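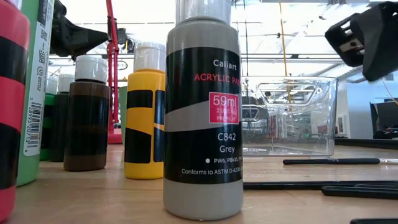
搬家之后画了三个月的墙，终于有空来写这篇了

先说一下背景，五月的时候我搬进了现在这套小房子，老楼，朝北，客厅常年像下午五点半。朋友们来看房都很客气，说“挺安静的”，我妈就比较直接，站在门口说了一句：“怎么像个储藏室。”

所以我决定画墙。画墙，不是刷墙哦，刷墙房东请人刷过了，白得发青，晚上开灯以后更青。我想在沙发后面那面墙上画一片山，远远的、一层一层的那种，最远的淡到快要看不见，最近的深一点，山脚下再来一小片黄色的田。脑子里想得特别美，手机里存了100张参考图，存到后来自己都分不清哪张是哪张了。

动手之前我去请教了Sadia Magsi，她以前给幼儿园画过走廊，胆子比我大得多。她听完我的计划，第一个问题是：“你打算用什么灰？”我说就灰色啊。她在电话那头笑了好久。

后来我才明白她笑什么。灰色这个东西真的太难搞了！白加黑调出来的灰，上墙以后冷冰冰的，像水泥没干。加一点点黄，它会突然往绿那边跑（我第一次试的时候还以为是眼睛花了，跑到窗边看，还是绿的）。加一点点赭石会暖很多，但是手一抖加多了，山就变成了一坨咖啡渍。Sadia教我的办法是先调一大罐“母灰”，所有的山都从这一罐里分出来，往里加白就是远山，加一点蓝和一点点棕就是近山，这样不管怎么变，它们看着都是一家人。这一招救了我的命，真的，想画渐层的朋友请务必先调母灰。

还有一件事要提醒：丙烯干了以后会变深。书上都写了，我也看了，看完就忘了。第一座远山我调得刚刚好，美滋滋地去洗碗，回来一看，深了整整一个调子，跟第二座山糊在一起了。所以后来每调一个颜色，我都先涂在硬纸板上，拿吹风机吹干，贴到墙上看，满意了再动笔。那块硬纸板现在密密麻麻全是色块，我舍不得扔，准备裁成书签。

说说过程吧。

第一个周末全部用来贴胶带和打底稿。我用的是最笨的办法，粉笔直接在墙上画，画歪了拿湿抹布擦。山的轮廓线千万不要画得太规整，我第一版画出来像心电图，起起伏伏特别均匀，楼下邻居Aurélien Lemaire上来还梯子的时候看了一眼，很认真地问我是不是在画股票。气死我了！但他说得对。擦掉重来，这次我一边放歌一边画，不去想它，反而好看多了。

打底稿的时候还有一个小心得，就是要经常退到房间另一头去看。贴着墙画的时候，你眼里只有那二十厘米，觉得这一笔弯得真妙，退远了一看，山上长了个瘤。我家客厅不大，退到底会撞到冰箱，那段时间冰箱门上蹭了好几个粉笔手印，到现在还有一个没擦掉。

接下来就是一层一层上颜色。我从最远的山开始，也就是最淡的那一层，画完等干，再画前面一层，盖住上一层的下边缘，这样交界的地方就很干净，不用小心翼翼地去勾线。大面积我用的是海绵滚筒，边缘换成平头刷。小瓶的颜料拿来画墙其实不太划算，大面积还是要买大桶的，小瓶的留着画细节和试色就好。我一开始没算清楚，第二层山画到一半母灰见底了，只好重新调，新调的那一罐怎么都对不上，最后干脆在两种灰交接的地方画了一团雾。现在来做客的人最喜欢的就是那团雾，都问我怎么想到的，我就笑笑不说话。

画到第三层的时候我有点崩溃，想放弃。那几天一直下雨，屋里潮，颜料半天不干，滚筒一滚就把下面那层带起来，墙上一块一块像脱皮。我坐在地上吃了一整包饼干，给Sadia发了张照片，她回我两个字：“睡觉。”

好吧，睡觉。第二天把起皮的地方用细砂纸轻轻磨平，擦掉灰，再补一遍，居然也就过去了。潮湿天真的不要赶进度，开除湿机，没有除湿机就对着墙开风扇，离远一点吹。

最后才是那片田。我本来想要很亮的黄，柠檬那种，涂上去发现它跟整面墙在吵架，抢眼得不得了。后来在黄里加了一点点母灰（又是它！），黄色一下子就安静了，像傍晚太阳快下去时候的那种光。这一步我反复改了很多次，改到最后黄颜料在墙上都有厚度了，手摸上去一楞一楞的。

画完那天晚上我把沙发推回去，开了落地灯，坐着看了很久。客厅还是朝北，还是暗，但是暗得有点道理了。我妈视频的时候看了一眼，说：“这山是哪里的？”我说没有哪里，瞎画的。她说像我外婆老家后面那座。我没去过，回头要问问她有没有照片。

下面是大家在上一篇底下问过的几个问题，一起回了：

墙面要不要先处理？我家的墙是乳胶漆，擦干净灰尘直接画的，没有上底漆。如果你家墙面发亮、摸上去滑滑的，最好先轻轻砂一遍，不然颜料挂不住。

要不要罩清漆？我没有罩。沙发后面平时也蹭不到，罩了反光我反而不喜欢。家里有小朋友的话可以考虑哑光的水性清漆，先找个角落试。

刷子怎么洗？画完马上洗！不要泡着去看剧，我因为一集电视剧牺牲了两把刷子，其中一把还是新的。暂时不洗的话用保鲜膜紧紧包住，撑一顿饭的时间没问题。

租的房子能画吗？一定要先问房东。我是发了草图过去，房东隔了一天回了个大拇指，又补了一句退租的时候要刷回白色。行，到时候再哭。

胶带撕的时候把漆带下来怎么办？趁颜料半干的时候撕，慢慢地，往回折着撕，别往外扯。已经带下来的，拿小笔补一补就好，没有人会凑那么近看你家的踢脚线。

剩下的母灰我装在一个果酱瓶里，盖紧了放在水槽下面，上面贴了张纸条写着“不能吃”。下一个目标是卫生间的门，想画几枝芦苇，Sadia说芦苇比山难多了，让我先在纸上练。纸已经买了，还没拆。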